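Drindby Handling Cell - Equipment Planning Meeting, July
Minutes, as circulated
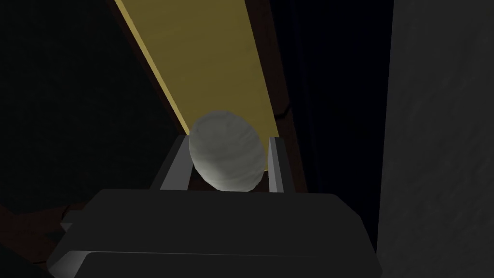

Teodor Lindholm asked that the minutes record his view that simulated grasps of a rounded object are a fair basis for choosing finger geometry but a poor basis for choosing grip force, and that no purchase order should quote a force figure taken from the model alone. A-yeong Seok agreed on force. She noted that the finger geometry question also has a cost side, covered under item 2.

1. Previous minutes
Accepted with one correction. The spare controller was listed under capital. It belongs under maintenance and has been moved.

2. Gripper selection
Two suppliers are still under consideration, Zumeck and Drorner. Both offer a parallel gripper with two fingers that fits the existing wrist flange without an adapter.

Zumeck: lower unit price, fingers sold separately, lead time not confirmed in writing. Drorner: higher unit price, one set of flat fingers included, lead time confirmed.

The simulation uses flat plate fingers. In the rendered hold, the object is wider than the gap between the fingertips and its upper half stands above them. A-yeong Seok said that this is acceptable for slow transfers but asked for a padded finger option to be priced by both suppliers. Teodor Lindholm asked that a curved finger be priced as well, so that the comparison is made once.

Discussion of whether to print the fingers in house. Left open. The print shop rate for next year has not been published and the present rate should not be used in the budget.

Action: A-yeong Seok to obtain revised quotes, with padded and curved fingers as separate lines.

3. Quantity
The earlier draft assumed 2 grippers, one per arm. Revised to 3, to include one spare kept on the shelf. The spare does not need its own cable set.

Objection noted that a spare ties up money that could go to the fixture work. The objection was discussed and the quantity of 3 stands, subject to the quotes.

4. Simulation time and licenses
The test plan calls for 1000 simulated grasps per finger type. At the current queue length this takes about 40 hours of compute for each type. Existing licenses cover it if the runs are started in the evening. No additional license is to be budgeted this cycle.

Lighting in the simulated workspace is dim at present. Teodor Lindholm wants a brighter setting added before the camera tests, with the present one kept as the low-light case. No cost.

Action: Teodor Lindholm to add the second lighting setting and confirm the run order.

5. Budget lines
Grippers and fingers: hold as one line until the quotes arrive, then split.
Mounting hardware: unchanged.
Force sensor: moved up from the optional list. Required if force limits are to be set from bench tests, as recorded at the head of these minutes.
Installation: Solberg has offered to fit the grippers during the planned shutdown. Their offer excludes commissioning, so a separate line is needed - amount to be confirmed.

Shipping was left out of the earlier draft and is to be shown separately for each supplier.

6. Other business
Storage for the spare gripper: lower cabinet in the tool room, labeled.
The old suction unit remains on the asset list until the new grippers are accepted.

Next meeting at 9:30 in the same room, once both revised quotes are in.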